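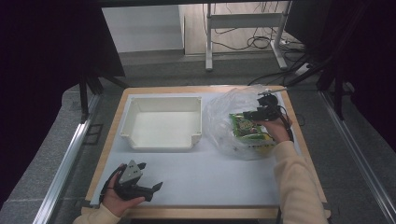
Work table with open tray and bagged package

Draltdale Aquatics Center
Quarantine Room Inspection Checklist, Marine Fish
Period: May
Inspector: Moataz Kettani
Reviewed by: Rachid Fawzy

Mark each item Pass, Fail or N/A. Comments are required for every Fail.

1. Tanks and stands
Stands level and free of rust: Pass
Lids fitted on all quarantine tanks: Fail
Comment: Lid on tank 20 does not close at the rear left corner. Wrasses are not to be held in this tank until it is replaced.

2. Electrical
Drip loops present on all cords: Pass
GFCI outlets tested: Pass
Heater guards in place: Pass
Comment: Heater in tank 25 is a Plaketti unit with a faded dial. Readable, but replace at next service.

3. Water quality
Salinity and ammonia log complete: Fail
Comment: Two evening entries missing. Staff on the late shift have been reminded.
Copper test kit within expiration date: Pass

4. Fish health
New arrivals held for the full quarantine period: Pass
Nets and siphons kept separate by tank: Pass
Comment: Butterflyfish from El Khatib are feeding on clams only. Continue to offer prepared foods at 8 a.m. and 4 p.m.

5. Chemicals and emergency equipment
Medications locked and labeled: Pass
Eyewash station clear: Fail
Comment: Salt buckets stored in front of the station. Moved during inspection.

Items marked Fail must be corrected and initialed before the next shipment is accepted. Send the signed copy to Room 298.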